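Blomqvist opens the Storumell, a library of borrowed tablecloths, in the old ferry office at Jendholm

4 minute read

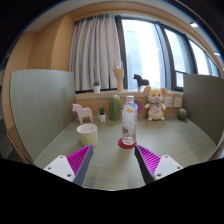

JENDHOLM, June - FOR IMMEDIATE RELEASE

Blomqvist, the table linen hire firm that has been ironing other people's celebrations for 18 years, is to open a public lending library of tablecloths in the former ferry office at Jendholm. It is called the Storumell, after the boat that used to leave from outside it, and it opens its doors at 10am on the first morning of the summer timetable. There is no longer a ferry, but the town has kept the timetable going out of habit and the firm saw no reason to argue.

The collection stands at 585 cloths. Anyone who lives in Jendholm or the villages along the inlet can join, choose a cloth, take it home, put a dinner on it and bring it back. Membership is free. Gravy is expected.

Where the cloths come from

A hire firm retires its stock early. A wedding cloth with a darn the size of a lentil can't go back out to a wedding, where somebody's aunt will find it before the soup, though it has years of Sunday lunches left in it. For a long time Blomqvist put its retired cloths in a cupboard. Then it put them in a second cupboard. When the second cupboard stopped closing, the firm held a meeting about it, and the Storumell is what came out of the meeting, along with a decision to buy better biscuits.

Most of the collection is plain white damask in the sizes caterers like. The rest is livelier. There are checks in nine colours, a run of stiff yellow cottons ordered for a golden jubilee that was moved indoors and done in blue, and a set of long narrow cloths made for a boat-builders' supper held on planks. One cloth is printed all over with lobsters. It has been reserved by several households already, and the firm asks people to be grown-up about this.

A further 139 cloths have come from the town itself, after a notice went up in the bakery asking for linen that was "too good to use and too nice to throw out". These turned out to be the best things in the building. Many are embroidered, some of them very well and some with great determination, and they are kept on their own shelves by the window. They can be borrowed like everything else. The people who gave them were quite firm on the point, having watched them sit in drawers for long enough.

How borrowing works

Members may take up to 50 days over a loan, which Blomqvist settled on after asking regular customers how long it takes to return a thing they fully intend to return. Cloths are booked out in a ledger at the front desk. The ledger is paper. An online catalogue was looked into and would have meant photographing white rectangles for most of a winter.

Each cloth has a number stitched into one corner and a card to go with it. On the card, borrowers are invited to write down what was eaten, who spilled what, and anything the next household might like to know. A trial with staff families this spring produced some useful early entries, among them "slides off round tables", "hides beetroot beautifully" and "argument about inheritance, no lasting marks".

Cloths may come back unwashed. Blomqvist would much prefer it, in fact. The firm owns machines the size of garden sheds and has seen what happens when well-meaning people attack candle wax with a bread knife. Borrowers are asked only to shake out the crumbs, mention the red wine and leave the ironing well alone.

There are no fines. A cloth that is badly overdue will be the subject of a postcard, and then a second postcard in a slightly cooler tone.

A word about stains

The Storumell takes a relaxed view. A cloth with a faint mark goes back on the shelf, with the mark noted on its card, and marks of special interest get an outline in coloured thread. Blomqvist has tried this on a dozen of its own older cloths and reports that a ring left by a coffee pot, once somebody has stitched neatly round it, looks as if it had been paid for.

Cloths past saving will be cut down into napkins. Napkins past saving will be cut down into polishing rags. What happens to the rags is a matter for the rags.

The building

The ferry office has been empty for longer than most people in Jendholm care to work out. The ticket hatch is still there and will be used for returns, so that borrowers can hand over a damp bundle in the traditional manner, through a small gap, without much eye contact. The waiting room is now the reading room, named before anybody asked what there would be to read. It has the benches, a long table for unfolding things on, and a shelf of books about napkin folding, most of them published in years when people had more time.

Shelving was made by Skarnumum, the joinery workshop two doors along the quay, to a depth that fits a folded banqueting cloth exactly. Blomqvist had supplied the wrong measurement and Skarnumum, to its lasting credit, ignored it. The same workshop rehung the front door, which for as long as anyone remembers could be opened only by people who had grown up with it. Visitors from elsewhere should now find they can get in.

The heating is as it was. Bring a cardigan.

Opening day

There will be one very long table on the quay, laid end to end with cloths from the collection, and lunch will be served on it from midday. The menu has been planned with the stock in mind - tomato soup, mussels, blackcurrant tart - and guests are encouraged to be careless. Everything used will be washed, pressed and on the shelves by the following week, with its first card filled in.

In the afternoon there will be a short course in folding a fitted cloth by yourself, a skill the firm insists can be taught. A second short course, on getting a tablecloth out from under a full dinner service in one pull, was proposed, tested in the staff kitchen and withdrawn.

If it rains, lunch moves into the reading room and becomes a much closer sort of occasion.

Joining

Membership forms are available from the ticket hatch and the bakery. Proof of address is needed, or failing that a neighbour willing to nod. The Storumell will be open in the mornings from 10am until noon, and again from 4pm until the light goes. Donations of linen are welcome at any time the door is open. Please don't leave bags on the step, where the gulls take an interest.

Groups hoping to borrow more than six cloths at once are asked to give a fortnight's notice. Those planning a wedding are reminded, very gently, that Blomqvist also runs a hire business.

About Blomqvist

Blomqvist hires, washes and presses table linen for hotels, halls and private parties along the coast. It is based in Jendholm, behind the fish market, and is often asked how it keeps the cloths smelling as they do. It shuts the windows.

Notes for editors

The name is the Storumell, with the article and without an exclamation mark. Cloths may be borrowed by newspapers for the purposes of illustration or lunch. Interviews can be arranged in the mornings, when the presses are off and it is possible to hear.

Contact: press desk, Blomqvist, Jendholm | © Blomqvist | Back to top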